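Pikico Manipulation Software Working Group
Minutes of the November meeting

Present: representatives of the control, perception, planning and tooling teams; one observer from Stotlow.
Apologies: Rarkine integration team.
The chair opened the meeting at 2:00 p.m. A quorum was present.

1. Minutes of the previous meeting

The minutes were approved with one correction. Under item 4, "planner timeout" should read "planner retry limit."

2. Matters arising

The move to the new message format is complete on the Calloway branch. The old format will be read, but no longer written, until the next release. The tooling team asked that the conversion script stay in the main repository and not in a personal folder. Agreed.

3. Tabletop wiping task: software status

The group reviewed the state of the glove recording and replay software. 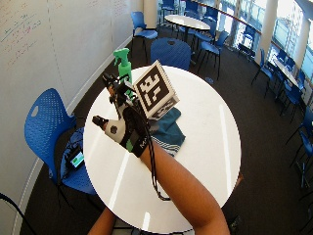
Perception

The team reported on pose tracking of the cube with the printed square markers. Tracking is steady when one face is in full view of the fixed camera. It is less steady when the hand or the spray bottle covers part of a face, and the reported pose can then flip between two solutions. A filter that rejects sudden changes in orientation has been written and is under review.

Members noted that reflections of the ceiling lights on the white tabletop remain a concern for the cloth segmentation model. The model marked streaks of light as cloth in 11 of the 30 recordings checked. The team does not wish to raise the threshold, as doing so would also remove the thin edges of a folded cloth. It will retrain with more glossy surfaces and report back.

Control

The grip controller now accepts finger positions from the glove without the separate smoothing step. Delay between glove input and controller output has been cut to 14 milliseconds on the bench machine. A member asked whether this figure included logging. It did not. The control team will repeat the measurement with logging turned on.

The trigger pull on the spray bottle is still handled as a special case in the code. The group agreed that this should move to the task description file — the controller should not need to know which object is being held. 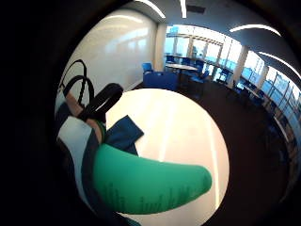 4. Planning

The planner now treats a round tabletop as a true circle. It was formerly stored as a square, which allowed wiping paths to run past the edge. The observer from Stotlow asked whether oval tables would be supported. The planning team replied that they would not be in this release.

Two open defects were discussed. The first, in which the planner restarts a finished path after a lost message, is assigned to the planning team. The second concerns the return motion and could not be reproduced. It stays open pending further logs.

5. Tooling

The clock check between the fixed camera, the gripper camera and the glove will become a required step before any recording is accepted into the Calloway set. Recordings that fail will be kept in a separate folder and not deleted.

6. Actions

Perception: merge the orientation filter after review; report on retraining.
Control: repeat the delay measurement; move the trigger pull to the task file.
Planning: fix the path restart defect.
Tooling: publish the clock check and send the instructions to Rarkine.

7. Other business

None. The meeting closed at 3:30 p.m.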